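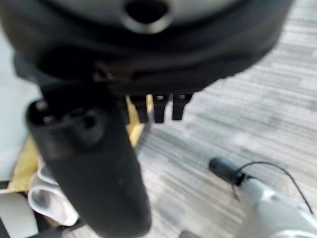
Corina Mocanu reckons the wrist view is doing most of the work in these results, and that the second policy would fall over without it. I'm less sure, so I'm putting the numbers up and people can have a go at them.

Short version of the method. We collected 289 teleoperated episodes of the arm working at floor level on grey carpet, reaching in around bulky gear to a target point. Two policies were trained on the same episodes. Policy A gets the wrist camera plus a fixed overhead camera. Policy B gets the wrist camera only. Same network size, same training length, same action chunking. Then 172 test trials, split evenly, with the object layout changed between trials.

Policy A reached the target in 61 of its 86. Policy B got 66 of 86. So the extra camera didn't help, and may have hurt a bit.

Code is in the Dindulgate repo under the floor_reach branch. Happy to answer questions.

- skastov_lab

Reply from tin_wombat
27 December 2019

Five trials' difference out of 86 isn't a result. Run the interval on it and you'll find it comfortably covers zero. I'd stop at "no difference detected" and leave out "may have hurt".

The other thing I'd ask is how you picked the layouts. If the same person laid out the gear and knew which policy was up next, that's a problem by itself.

Reply from skastov_lab

Fair on the interval. I'll change the wording in the write-up.

Layouts came off a printed list made beforehand, in random order, and each layout was used once for A and once for B. The person setting up did know which policy was loaded. We only had one person on it that day.

Reply from Lemo

You can fix that cheaply. Have the script choose the policy after the layout is confirmed and keep the name off the screen until the trial is scored. We do it that way and it adds no time worth mentioning.

Question about focus. Is your wrist camera fixed focus? Ours goes soft on anything close, dark objects especially, and I've never worked out how much the policy cares. The colour of the gear seems to matter more than I'd expect too. Matte black on grey carpet gives it very little to go on.

Reply from skastov_lab

Fixed focus, yes. Near things are soft. We didn't test sharpness separately. I did train once with blur added to the images and the success rate moved by less than the seed-to-seed spread, so I left it.

Reply from p_dinu

I disagree with Corina's reading and with the original post as well. Neither policy was tested with the wrist view taken away, so there's no evidence here that it's doing most of the work. You need a policy C, overhead only. Without that all you have is "wrist alone is about as good as wrist plus overhead", which could also mean the network ignores one of them.

Reply from Corina Mocanu

Policy C was run in the pilot, only 11 trials, and it got two. It kept stopping short because the arm blocked the overhead view of the last bit of the reach. That's where my opinion comes from. I agree it should be done properly with the full number of trials.

Reply from p_dinu

Two out of 11 is more than I knew about. Why wasn't it in the post?

Reply from skastov_lab

Because the pilot used an older gripper tip and a different camera mount, and I didn't want to mix them. I can put it in a footnote with that said plainly.

Reply from tin_wombat

Footnote is fine. Please also list the failures by type. A reach that stops short and a reach that bumps something on the way in are different failures, and right now both are just zeroes in your spreadsheet. If B's misses are mostly bumps I'd want to know before I dropped the overhead camera on our set-up.

Reply from skastov_lab

I've got video of all 172 so I can label them. Will start with B's 20 misses and post the table in this thread. Policy C goes on the list for after that, using Lemo's blinding script if you're willing to share it.

Reply from Lemo

Sent you the link. It expects the policies in separate folders and it will crash if there's a space in the path.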